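Fulov opens training room at Cletden to prepare staff for shared work with robots

Cletden, 29/06/2021

Fulov, the workplace catering and office services company, has opened a training room at its Cletden site where employees teach everyday service tasks to the robots that will work beside them. The room is the first part of a programme called Lodhi, under which the company intends to pass a share of its repetitive clearing and table work to machines while keeping every member of its present staff in employment.

The programme has been prepared over the past year with Hanico, which supplies the hand-held grippers and the software used in the room. Fulov employs 393 people across its client buildings. Of these, 14 have completed the first course of instruction and now divide their working week between their usual duties and the training room.

Under the arrangement, staff carry out ordinary tasks with a pair of grippers in place of their bare hands. The movements are recorded and later used to teach a robot to perform the same work. The tasks are drawn from the daily round of a meeting floor: moving cups, setting down spoons, clearing tables and returning items to a trolley.

"Our people know how a table should be left when a meeting has finished," said Naveed Sandhu, Managing Director of Fulov. "That knowledge has never been written down in any useful form. We asked them to show it to us, and we decided at the outset that those who did so should be paid for it as skilled work."

How the work is carried out

Each session is led by a member of staff who has experience of the task concerned. An employee takes one gripper in each hand and repeats a short piece of work at a low table. No session may last longer than 80 minutes, and a break of 15 minutes is taken at the halfway point. Employees may stop at any time without giving a reason.

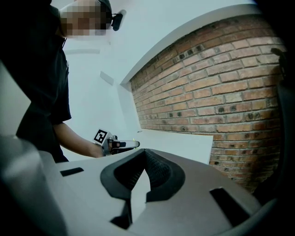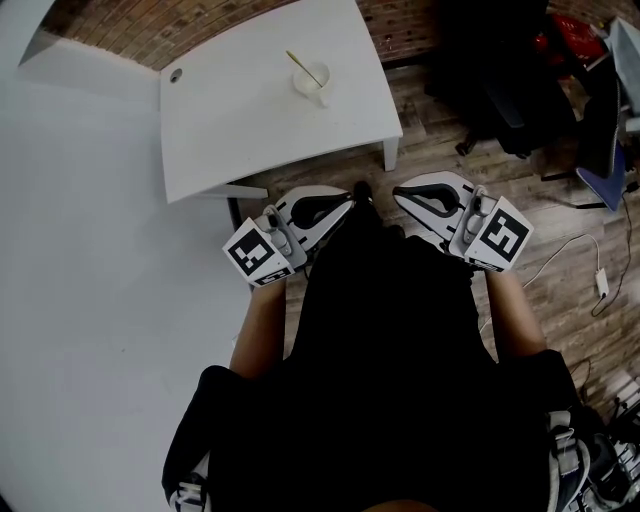 The hand-held grippers at work beside a white table in the Cletden training room.

What changes for employees

Fulov has given a written undertaking that no post will be removed as a result of the Lodhi programme. Where a robot takes over part of a role, the hours released will be used for other duties agreed with the employee. These may include looking after guests, checking stock, preparing rooms for events or working in the training room itself.

A new grade, Task Instructor, has been added to the company's pay scale. It is open to all hourly staff who have passed the first course, and no formal qualification is required. Employees in the grade receive the higher rate for the whole of their working week, including the hours spent on their usual duties.

Shagufta Warraich, Head of People at Fulov, said that the terms had been discussed with staff before any equipment was ordered.

"The first question we were asked was whether people would be training their own replacements," she said. "It was a fair question and it deserved an answer in writing. The undertaking is now part of each contract, and it will remain in force if a building changes hands or a client asks for a different level of service."

Ms Warraich added that some employees had chosen to stay in their existing roles and that their pay, hours and prospects would not be affected by that choice.

Tanveer Talpur, who joined the company as a floor assistant and is now among the first Task Instructors, said the grippers had taken some getting used to.

"You have to slow down at first," he said. "With your own fingers you pick up a spoon and you are already thinking about the next thing. With the grippers you notice how you turn your wrist and where you put your weight. After a few days I was explaining things to new starters that I had never had to put into words before."

Mr Talpur will lead part of the July course, which will be the first to be taught mainly by Fulov's own staff. Hanico will continue to provide technical support on site.

Health, safety and privacy

Before the room opened, an assessment was made of the physical demands of the work, including the effect of holding the equipment for long periods. As a result, staff are asked to alternate between tasks and may work either seated or standing as the task allows. Anyone who reports discomfort in the hands, wrists or shoulders will be moved to other work on full pay while the matter is looked into.

Recordings are made only in the training room. They are used to teach the robots and may not be used to measure the speed of an employee, to compare one employee with another or to support any disciplinary action. Faces are obscured before material is shared outside the project team. Employees may ask to have their own sessions deleted and will be told when this has been done.

Vimala Acharya, who represents hourly staff in talks with the company, welcomed the terms but said that they would need to be kept under review.

"We have agreed clear limits on the recordings and a better rate for the people doing this work," she said. "What matters now is how the released hours are used. Our members have asked that they should not simply be given more rooms to cover, and the company has accepted that point. We will be looking at the rotas as well as the promises."

Introduction in client buildings

Robots will be introduced only where both the client and the local team have given their consent. In the first stage they will work outside normal meeting hours, with a trained employee present at all times. The employee will be able to stop the machine, correct its work and report any task that it should not be attempting. Reports will be passed to the training room, where the task can be taught again.

Hot drinks service, food preparation and the handling of glassware are not included in the first stage. Any proposal to add them will be put to staff representatives before work begins.

Lev Stetsiuk, Programme Lead at Hanico, said the experience of the instructors had already altered the way the tasks were defined.

"We had written 'clear the table' as a single task," he said. "The staff at Cletden divided it into several, and they were right to do so. A cup that still has a drink in it is handled differently from an empty one, and sometimes it should be left where it is. We have changed our plans to follow their advice, and the instructors now approve each new list of tasks before recording starts."

Next steps

Applications for the July course are open to all Fulov employees, including those on part-time and term-time contracts. Line managers have been asked to release applicants for the selection day and may not refuse a request on grounds of rota cover alone. Travel from other buildings to Cletden will be paid, and time spent travelling will count as working time.

The company will publish a report on the first stage of the programme once it is complete. The report will cover changes to duties, use of the released hours, pay, reported injuries and the views of staff, and will be sent to every employee as well as to clients. Staff representatives will be invited to add their own section, which will be printed without alteration.

Clients who wish to discuss the programme should speak to their usual contract manager. Visits to the training room may be arranged outside session times.

Notes to editors

Fulov provides catering, reception and meeting room services to offices and places of study. Its training and stores operations are based at Cletden.

Hanico develops hand-held equipment and software for teaching manual tasks to robots.

Lodhi is the name of the joint programme between the two companies. Requests for interviews with Mr Sandhu, Ms Warraich or Mr Stetsiuk should be made through the Fulov press office. Requests to speak to Task Instructors will be passed to the employees concerned, who are free to accept or decline.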